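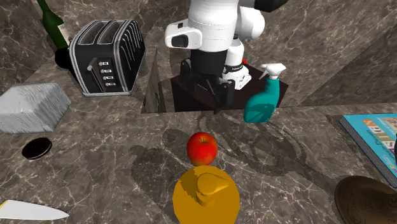 Ticket: Water pressure drops on the kitchen tap after new filter
Opened by: Shiuli Pramanik
Opened: 05/02/2018
Product: Haron under-sink filter, single cartridge
Status: Solved

Dear support,

I have installed the Haron filter in my flat in Cáceres and the cold tap in the kitchen became very weak. To fill a jug of 1000 ml I must wait much longer than before. The hot side is normal. The cartridge is new and I flushed it as the leaflet asks.

What I have tried already:
Cleaned the small sieve in the tap – no change.
Opened the stop valve fully – no change.
Took out the cartridge and ran the water with the housing empty – still weak.

Reply from Idar, support desk

Thank you for the clear list. As the flow is weak also without the cartridge, please look at the inlet hose. Is it bent behind the housing? Please check also the arrow on the filter head, it must point towards the tap.

Shiuli Pramanik

The arrow is correct. The hose was a little bent and I made it straight. Now it is better, but not as before the installation.

Reply from Idar, support desk

Please close the stop valve, unscrew the inlet hose and look inside the connector. In some sets from July the plastic transport cap was left there. It has a hole in the middle, so the water passes, only slowly.

Shiuli Pramanik

I found it! A thin grey cap, pressed deep inside. I removed it with tweezers and changed the washer also. The flow is normal and after one night the joint is dry. You can close the ticket.

Closed by Idar. Note for the store: check the remaining hoses from the same delivery.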